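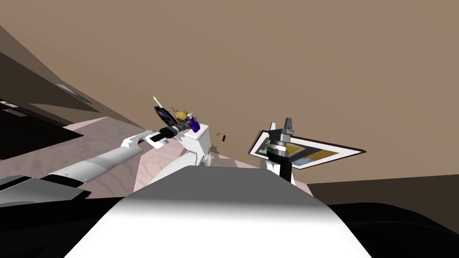
Clearing a table, two arms at a time, in simulation.

Can a Robot Do Your Chores Yet? What We Can Borrow While We Wait
Posted 10/1/18 in Kitchen & Workshop Tips

I have wanted a machine to clear my kitchen table for as long as I have had a kitchen table. So every year I spend a few weeks reading up on how close we are, and every year I come away excited (and with a better idea of how to do the job myself, which my family says is the real point). This year I looked mostly at simulated robots, the kind that practice in a computer-drawn room before anybody lets them near real dishes.

The short answer: not yet for the whole table, but some single chores are getting close! And the way these machines have to plan a job is worth stealing.

Clear the odd shapes first

Stacking is easy for people and very hard for two stiff fingers. Before you wipe down any surface, take off whatever is tall, round or tippy. Spray bottles go first in my house, then pans, then anything with a long handle sticking out. What's left is flat stuff, and flat stuff moves fast.

Keep one bin for mixed clutter. I use a 30-quart Allside tub with a handle on each end. It sits under the table and gets sorted once, in the evening. Please don't sort as you go. You'll walk 200 steps to put away one pencil.

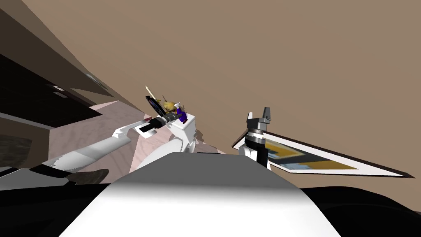 Framed pictures and other big flat things deserve both of your hands and a clear path. Pick the landing spot first, put down a folded towel, then lift. I like the two-armed robots for this because they make you think about what each hand is doing: one white arm is busy up at a cluster of small things with a thin pale stick poking out of it, while the other gripper is right at the end of a white-bordered panel. I can't carry a panel that way and neither should you. Empty one hand, then move the frame. If there's glass in it, hold it upright by the two sides and never by the top edge.

For hanging it back up, mark the wall with painter's tape at the top corners before you take it down. Two small pieces, peeled off when you're done. I did our whole hallway like this in January and didn't make one new hole.

Grip tips from the shop floor

My other testing ground is the bench at Lolach, the shared workshop where I rent a locker. We have 471 small parts drawers there and I would hand every one of them over to a robot tomorrow. Until then:

Line the drawers with rubber mesh so parts don't slide when you pull.
Put round things in square boxes.
Wipe oily handles before you start, and again at lunch.
Leave a finger's width between items on a shelf. You need it, and a gripper would need it more.

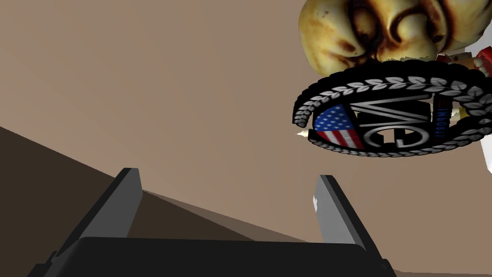 Two gray fingers, open, with nothing between them.

That open gap is my favorite part of watching machines work. Your own hands close on a thing before you've decided where it's going, and then you're standing in the kitchen holding a ladle. Try saying the destination out loud before you grab. It feels silly for a day or so and then it speeds you up like crazy.

So should you wait to buy?

The Pravik home arm I priced for this page came to 2,285 dollars before the mount, and I'd still have to set out each item for it. For one repeated job at a bench, maybe. For a family table with breakfast on one end and homework on the other, I'm keeping my money in the jar. Floors are a different story, and I'll get to those next time, along with the Ng shelf brackets several of you wrote in about.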